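Delayed gratification

Delayed gratification is the habit of turning down something nice now so that you can have something better later on. I keep this page as part of my little encyclopedia of self-help ideas, and I'll say at the start that I'm not a neutral party. I've read far too many books on this subject, tried most of what they suggest, and given up on a fair few of them by the second week (usually in November, when it gets dark early and every good intention I own goes under the duvet).

You'll also see it called deferred gratification, patience, or plain old waiting. Some writers lump it in with willpower, but I think they're better kept apart. Willpower is what you use when the biscuit is in front of you. Delayed gratification is more of an arrangement you make with yourself, and a decent arrangement might keep the biscuit in a different room altogether.

Where the idea comes from

People have been telling each other to wait for as long as anyone has written things down. The fable about the ant and the grasshopper is all about it, and so are plenty of proverbs, most of which my grandmother knew by heart and used on me at teatime. Farmers had no choice in the matter, as anyone who ate the seed corn had nothing to sow.

The modern version owes a lot to psychologists who sat small children down with a treat and promised them a bigger one if they could hold out. You've probably heard of the marshmallow tests. The early results made a huge splash, and for years every motivational speaker in the land was waving a bag of marshmallows about! Later studies found the link with success in adult life was a good deal weaker than people had hoped, especially once you take a child's family background into account. I find that rather comforting, as I would have eaten mine before the grown-up reached the door.

The Cundow method

The approach I know best is the one taught at Cundow, a small study centre where I did a weekend course. It was set up by Nicanor Cordero, a former maths teacher with a very soft voice and a great dislike of slogans. His handbook, The Long Table, is still my favourite thing on the subject, even though the chapter on sleep goes on a bit.

Cordero asks you to pick a single reward and write down what it will cost you in time, money and comfort. Then you put the paper somewhere dull, such as the drawer with the batteries in it, and read it again on a fixed day. He calls this "visiting the reward". You are allowed to change your mind on a visiting day, but never in between, and I must say that rule has saved me a lot of arguing with myself.

There are 13 visits in the full course. I've done the whole thing twice, once for a savings pot (I wanted 3000 pounds put by, and got there — late, but I got there) and once to learn enough Portuguese to write a proper letter. The savings were easier. Money sits still while you wait for it, and verbs don't. 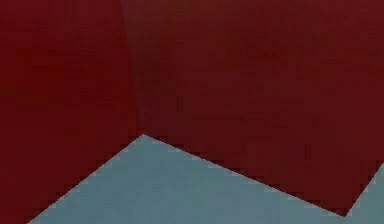 The Flelten version

Flelten is a reading group that took Cordero's ideas and loosened them. They dropped the visiting days and brought in small treats along the way, so you might have a nice lunch out after every 100 pages or every month without a cigarette. Purists grumble that this spoils the whole point. I'm on the fence. I've had more fun with the Flelten version, but I've finished more things with the Cundow one, and I suppose you have to decide which of those you're after.

A third branch, known as Cloremska after the newsletter where it first appeared, does the whole thing in pairs. Each person looks after the other's reward, sometimes quite literally. My partner on that one was a woman called Schumacher who held on to my new walking boots until I'd cleared the loft, and she would not be budged, even when it snowed.

Criticisms

The biggest complaint, and I agree with it, is that waiting is far easier when you've got something to wait on. If the rent is due, or past promises have been broken, then taking what's on offer today is perfectly good sense. Too many books treat that as a flaw in a person's character.

Another worry is the opposite one — that some of us get so good at waiting that we never stop. I have a bottle of perfume I've been saving for a special day, and when I opened it on 26 March 2022 for my sister's wedding it had gone off completely. Cordero does have a short passage on this. He says a reward should have a last date as well as a first one, and I've written both on my papers ever since.

See also

Habit
Patience
Procrastination (which my brother insists is the same thing)
Saving for a rainy day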